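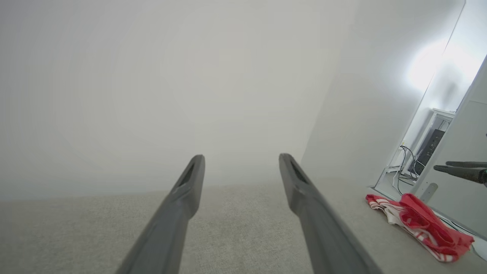
About us
By Lucero Grajales, September 2019

Hi, I'm Lucero, and I look after the practice side of things at Wamico. If you've landed on this page you probably want to know who we are and what we stand for, so I'll have a go at both.

Wamico writes house rules for robots. When a company wants an arm or a mobile base to work in somebody's home - tidying, fetching, picking up the washing - we help them decide what it may touch, how hard it may squeeze, when it has to stop and who gets told. We started in June, four years back, when Mervin Bouchard and Arash Kordestani were both sick of reading safety manuals that assumed a fence and a concrete floor. Homes have carpet, mirrors, dangling cords and footy shorts. (Mervin wanted that on the letterhead. He was outvoted.)

Our main bit of work is the Tundden Code, a set of working rules for soft goods handling. It has 146 clauses at the moment and I'm the one who gets the emails when a clause is daft, so please keep them coming. A few of my favourites:

Clothes get approached with the fingers open, and slowly. If the fabric is bunched, the robot treats whatever is underneath as unknown until it has been lifted clear.

One item per pick. If two pieces come up together, they go back down gently and we try again.

No dragging. Upholstery marks, and it's someone's favourite couch!

Mirrors get logged before any run starts. A robot that sees its own gripper coming the other way needs to know what it's looking at, and so does the person reviewing the run afterwards.

Anyone in the home can call a stop, kids included, and they don't have to say why. 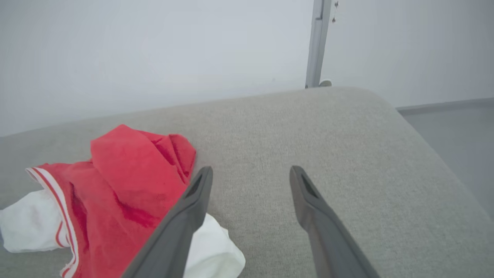 Clothes on a cushion, fingers open, the way clause 10 asks for it.

We test every rule on real furniture before it goes in. Last year we got through 322 supervised runs, and Ifigeneia Ververidis read the notes from every single one, which I reckon deserves a plaque. Mojtaba Akbari runs our training days, including the two-day course at Vrettos that fills up faster than we can book rooms for it. Nearly 856 people have been through it now and plenty come back for the refresher.

We also do reviews for smaller outfits. Mituvholm was the first to sign up, and they still ring us to argue over grip force limits. I love those calls. We've changed the wording twice on their account and they've changed a gripper pad on ours.

We don't sell robots and we don't take a cut from anyone who does. Fees come from training and reviews, and the code itself is free to download. If you'd like to visit, sit in on a run or have a whinge about clause 10, drop me a line and I'll put the kettle on.

This site uses cookies to remember your settings. By continuing to browse you agree to our use of cookies.

Contact us | © Wamico | Back to top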